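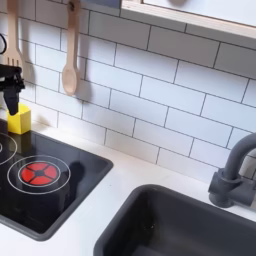 La pince près du bloc jaune, dans l'angle de la cuisine jouet.

Équipement robotique : ce que prévoit le prochain exercice

Le plateau de manipulation de Jaritz entre dans sa troisième année de fonctionnement, et la direction technique a arrêté en février le plan d'équipement qui sera soumis aux unités partenaires. Il porte sur trois postes de dépense : le remplacement des pinces, la constitution d'un stock de pièces d'usure et l'ouverture d'un second poste de travail identique au premier. Les unités sont invitées à prendre connaissance des orientations ci-dessous avant de transmettre leurs demandes.

Deux offres ont été reçues pour le bras du second poste. Celle de la société Nekoreo s'élève à 3 201 euros hors taxes, contrôleur et câblage compris, sans pince. Celle de Triltier, à 3 560 euros hors taxes, inclut une pince à mors parallèles et une extension de garantie. À périmètre comparable, l'écart se réduit fortement, et la décision dépendra surtout des délais de réparation, qui ont pesé sur le calendrier de l'exercice écoulé. Il a été demandé aux deux fournisseurs de préciser par écrit la durée d'immobilisation en cas de retour en atelier.

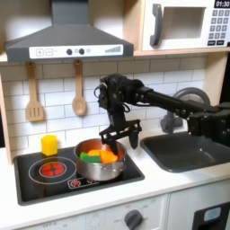
Travail au-dessus de la casserole : un doigt de la pince descend parmi les aliments factices.

Le mobilier et les accessoires relèvent d'une ligne distincte, dotée de 220 euros. Cette somme couvre la cuisine jouet du second poste, les ustensiles en bois et un jeu d'aliments factices. Les unités qui souhaitent introduire d'autres objets dans leurs essais voudront bien les acquérir sur leurs crédits propres et en communiquer les dimensions à l'avance, l'ouverture des mors limitant le choix.

« Le prix du bras est la partie la plus simple du dossier », rappelle Kerttu Lindqvist, responsable des équipements. « Les doigts, les câbles et les heures de réglage doivent figurer dans la demande initiale. Nous avons trop souvent traité ces dépenses au fil de l'eau. » Une fiche type sera donc jointe au formulaire, avec une rubrique consacrée à la maintenance.
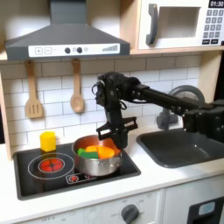
Pince placée au-dessus de la casserole, à côté de l'évier.

L'installation du second poste est envisagée en salle Wyss, sous réserve de la mise en conformité de l'alimentation électrique. Les travaux correspondants sont imputés au budget des locaux et n'entrent pas dans l'enveloppe présentée ici. Tant que la salle n'aura pas été réceptionnée, aucune commande de bras ne sera engagée. Les pièces d'usure, en revanche, peuvent être commandées dès la validation du plan.

Les demandes de créneaux pour le poste existant continuent d'être adressées au secrétariat du plateau. Les unités ayant réservé une période longue sont priées de signaler les journées qu'elles n'utiliseront pas, afin que les opérations de réglage puissent y être placées.

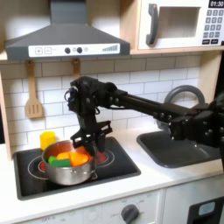

Une unité peut-elle financer elle-même une pince supplémentaire ?
Une unité peut le faire sur ses crédits propres, à condition que le modèle soit compatible avec le bras retenu et que la direction technique ait donné son accord avant la commande. La pince reste alors inscrite à l'inventaire de l'unité, qui en assume l'entretien.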